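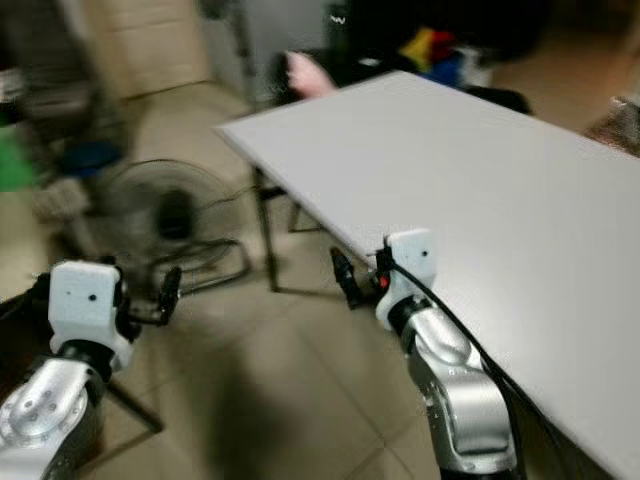

Do I have to sign up ahead of time for the open day at Trenari, or can I just show up?

Just show up. The door on the parking lot side is open from 2 in the afternoon, and you write your name on the sheet inside. The only thing they want notice for is a group of 8 or more, and then an email the day before is plenty.

OK, with that out of the way, I promised the list a report on my visit, and a couple of you have been nudging me off-list, so I'll go through the questions from last week's message in order.

On Wednesday, March 7, 2018, the Fulldale robot club list wrote:
> Has anyone been to one of the Trenari afternoons yet? I'm trying to
> decide if it's worth the drive with two kids in the car. Mainly I want
> to know if you get to see the two-arm setup doing anything, or if it's
> slides and a coffee. Also, is it the same machine they showed at
> Bouzid last July? That one spent most of the time parked and I felt
> kind of cheated.

> if it's slides and a coffee

There are slides, sorry. Maybe fifteen minutes of them, and you can skip the whole thing if you come a little late, which I would do next time. The coffee was fine. After that they bring everybody over to the arms and it's all live from there on.

> if you get to see the two-arm setup doing anything

You do! I went in expecting the usual wave-and-bow routine and got a work session instead. It's two silver arms with a black two-finger gripper on each, and they work at a plain white table while somebody on the staff reaches in and sets things out or takes them away. I liked that part a lot, because you see how much of this job is still a human fussing with where stuff goes. They ran the same pick over and over, stopped, changed something on the laptop, and ran it again. My neighbor on the bench got bored and went off to look at the parts bins. I could have stayed until dinner.

Speed is about what you'd expect if you've been around these things. The big swings are quick, and then everything slows way down for the last couple of inches. I asked about that and the answer was that they could go faster but they'd be buying fingertips every week. They told us the arms had done 625 runs of that one task since they set it up, and they want 1,000 before they switch to the next one. I didn't think to ask what counts as a run if it drops the piece -- somebody please ask that for me.

> is it the same machine they showed at Bouzid

No, the Bouzid one was a single arm bolted to a cart, and it was a loaner. I felt cheated too, for the record. I stood there for an hour and saw it move twice.

Kids: there were a few, and they did great. You stand behind a line of tape on the floor and the staff are pretty firm about it, so if yours are runners, keep a hand free. They got to try a little gripper on a stick at the side table, squeezing foam blocks, and that was a bigger hit than the real thing. No charge for any of it. Bring a sweater for the slide room, though, it was freezing in there.

Parking is the one real complaint. The lot fills up early and the street is permit only on that block. I ended up behind the Canik tile store, where there was plenty of room and no sign saying I couldn't, but don't quote me on that if you get a ticket.

One more thing, for the people who asked about control software: they'll talk about it as long as you like, but only after the demo is over, and they won't hand out any files. I got a nice long explanation of how they line up the two arms at the start of the day, and I took notes, bad ones. If anybody can read my handwriting I'll scan them and put them in the shared folder this weekend.

I'm planning to go to the next one and I've got room for two more in the car from Fulldale. Write me off-list if you want a seat.

--
Sent to the Fulldale robot club list. To leave the list, reply with "unsubscribe" in the subject line.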